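Kitchen tips: working beside the new arms

Since November we have a two-handed robot on the plating table in our canteen kitchen in Killelen. Before it comes to a station, every layout is tried in simulation. I collected the tips below for colleagues in Grikville, who get theirs soon. I have worked 31 years in kitchens and I was not happy at first, so please read them as coming from a cook.

1. Keep the middle of the table free

We used to put everything where there was a gap: towels, spoons, the salt, somebody's coffee. Now the plate has its place and the rest stays at the back or at the side. It took us two weeks to learn this, and the evening cleaning goes faster for it.

2. Choose a plate color that is different from the food

Our old plates were cream, and pale food was difficult to see on them, for the cooks also. With a strong color you notice at once when a portion sits too near the rim. Try the new layout on the screen first, with the same plate you will use at lunch.

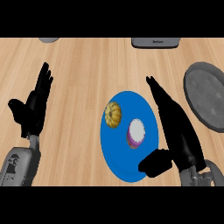 3. Decide who may press stop

In our kitchen it is everybody, including the trainee on the first day. Vinzenz Kaufmann, our shift leader, wrote this on the door in big letters. In the first month we stopped often, and no one was asked to explain it.

4. Do not give away the tasting

The plating was 80 lunches on a normal day, always the same turn of the wrist, and my shoulder does not miss it. But tasting, seasoning and the last look before the pass stay with us. I would write this into the work plan, otherwise the free minutes are quickly filled with dishwashing.

5. Talk about the hours early

Two of us were afraid for our Saturday shift. The shift is still there, but the work in it is different: more preparation, less standing in one place. I wish we had heard this before the machine was delivered.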